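4.2 Drawer Tasks in Furnished Rooms

The second group of tasks in the Clamden collection concerns storage furniture. Drawers were chosen because they call for a short contact phase followed by a constrained motion, and because their handles vary a great deal from one piece of furniture to the next. Operators worked with a pair of hand-held grippers, each with its own camera, and moved through rooms that were left as their occupants normally keep them. No markers were placed on the furniture, and objects stored on top of it or beside it stayed where they were.

A recording in this group covers one approach, one grasp on the pull, and one opening or closing motion. Operators were told which drawer to work on before recording began and were free to choose the direction of approach. They were asked to keep the target handle in view for as long as possible. The complete group contains 345 recordings made in 12 rooms.

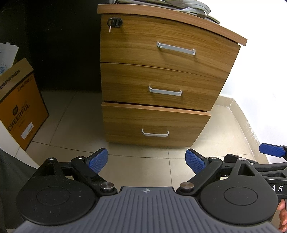 Figure 3. Gripper camera view of a three-drawer pedestal cabinet. The bottom drawer is slightly open; the drawers above carry bar handles.

Annotation was carried out in two passes. In the first, an annotator marked the start and end of each phase and recorded the state of every drawer at those points, using the labels closed, slightly open, and open. In the second, a different annotator repeated the work without access to the first set of labels. Where the two disagreed on a state, the recording was returned to both annotators and kept only if they reached the same label. The label slightly open caused most of the disagreement. A narrow gap along the top of a drawer front is easy to miss when the camera looks down at a steep angle, and shadows under an overhanging top can be mistaken for such a gap. The written guide was changed in January to require that annotators compare the front of the target drawer with the fronts next to it before choosing a label.

Handle type was recorded separately. Pulls on the same cabinet can differ in shape, and a policy that learns one grasp for the whole cabinet may place its fingers badly on another drawer. We therefore treat each drawer as its own target, with its own handle label, and do not assign a single label to the cabinet. Locks and keys were noted where present but were not used as targets.

Two policies were trained on this group. The first, Grellow, receives the camera view and the gripper opening at each step. The second, Flaltard, receives the same input together with the state label of the target drawer at the start of the motion. Both were trained for the same number of steps, and both were tested on cabinets from 3 rooms held out of training. Each policy was given 10 attempts per held-out cabinet. An attempt was counted as a success if the target drawer reached the requested state and no other drawer was moved.

Flaltard did better than Grellow when the target drawer was already slightly open at the start. The two policies performed at a similar level on closed drawers. Most Grellow failures on slightly open drawers were errors of distance: the fingers closed before they reached the handle, or pressed against the drawer front and pushed it shut.

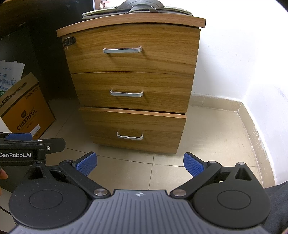 Why was the starting state of the drawer given to the policy as a label?

The label separates the effect of knowing the state from the effect of estimating it. A policy that must read the state from the camera view can fail at either step, and the test would not show which. A version that predicts the label from the first views of each recording is described in Section 5.

The remaining errors were shared by both policies and were linked mainly to low pulls. When the handle was close to the floor, operators tended to tilt the gripper downward, and the fingers then hid part of the pull during the last portion of the approach. The Bakhtiari baseline, which plans the grasp from a single early view, was less affected by this problem but could not correct its path once the motion had begun.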